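The Shop Where the Grippers Learned to Fold

Walk into Urkano's repair shop in Moltside on a March morning and the first thing you notice is how much people talk. For years the back room was a quiet place, all heads down over the sorting tables. Now the two-jawed grippers take a good share of the picking and placing, and the crew that used to do it spends the day fixing the hard stuff: torn linings, stuck zippers, coats that three other shops turned away.

The crew trained the tools themselves, and that's the part I loved. A worker picks up a hand-held gripper with a camera on it and does the job the way she always has, over and over, until the software (it's called Warkero) has enough to learn from. One batch of sock sorting took 504 tries! The people with the best hands became the teachers, and their pay went up with the new title.
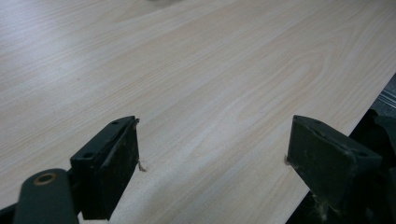 Last updated 8/16/20

Fuzz is the great enemy. It clings to the jaws, and bits of fiber hang on at the edges, so cleaning the tools has become a job of its own, fought over a little because it comes with a stool and a radio. Grain in a tabletop matters too, I learned, and so does glare, and the crew will happily argue about both through lunch.

All 56 people on the payroll stayed on, and five moved over to training full time. Some still miss the old rhythm. One woman told me her hands get bored, so she sorts by hand for the first hour of every shift before she picks up a gripper. Next up is a job for Thái, the bedding store across the street, and the teachers are already practicing on pillowcases.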